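Wet Area Inspection Checklist - Changing Block and Plant Corridor
Dovedik Baths, March round 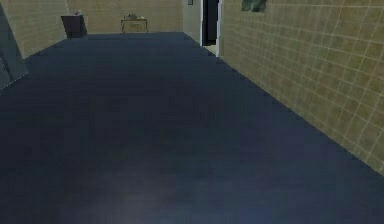
Complete all sections in one visit. Mark each item P (pass), A (attention) or F (fail). Comments are required for A and F and optional for P. Items marked F in section 2 or 4 close the area until re-inspected.

1. Floor surface

1.1 Sheet joints closed, no lifting at edges: P
1.2 Slip resistance, pendulum test, three positions: A
Comment: Two positions satisfactory. The third, next to the shower entrance, is at the lower limit. Soap film suspected. Repeat after a deep clean with the alkaline product, not the daily one.
1.3 Falls to drain, no standing water 60 minutes after wash-down: P
1.4 Coving sealed to wall: A
Comment: Sealant has shrunk behind the bench fixings. Cut out and renew. Do not apply new sealant over old.

2. Drainage

2.1 Gratings seated and fixed: F
Comment: One screw missing and one stripped on the grating outside cubicle row B. Grating rocks under foot load. Area coned off at the time of inspection. Replacement screws are to be stainless, countersunk, same length as the originals.
2.2 Traps holding water: P
2.3 Hair and debris baskets emptied: P
Comment: Emptied by the morning shift. Log signed.

3. Walls and tiling

3.1 Tiles sound when tapped: A
Comment: Hollow sound from a small group at shoulder height beside the hand dryers. No cracks. Marked in wax pencil. Check again next round before deciding on removal.
3.2 Grout complete: P
3.3 Movement joints flexible: P
3.4 Wall fixings tight: P
Comment: The Pîrvu grab rails were re-torqued after the last report. No play found.

4. Electrical

4.1 Residual current devices, push-button test: P
4.2 Luminaire covers in place, seals intact: A
Comment: Condensation inside fitting 289. The seal is flattened along one side. Order from Drarkitz under the existing account - the part is not held in stores.
4.3 Emergency lighting, function test: P
4.4 Hand dryers, casing and cable entry: P
4.5 No portable equipment in use without a current test label: P
Comment: The floor scrubber charger has been moved to the dry store, as asked.

5. Ventilation

5.1 Extract running on both speeds: P
5.2 Grilles clean: A
Comment: Lint on the grilles over the family cubicles. Cleaning is on work order 414.
5.3 Humidity sensor reading agrees with hand-held meter: P

6. Doors and escape route

6.1 Door closers operate without slamming: P
6.2 Escape route clear for its full width: P
Comment: Clear on arrival. Pool covers were left here on the previous round, so the item stays on the weekly list.
6.3 Final exit opens from inside without a key: P
6.4 Signs legible: P

7. Chemical store

7.1 Acid and hypochlorite kept apart, separate bunds: P
7.2 Eyewash bottles in date: A
Comment: One bottle expires next month. Replace both together.
7.3 Data sheets match products held: F
Comment: No sheet for the Vuderine descaler. Product to be locked away and not used until the sheet is in the folder.

Follow-up

2.1 - Grating fixings. Work order 418, urgent. Re-inspect before cones are removed.
7.3 - Data sheet. Supplier to send. Duty manager to file and initial.
1.2, 1.4, 3.1, 4.2, 5.2, 7.2 - before the next round.

Copy to the duty office and the plant room folder.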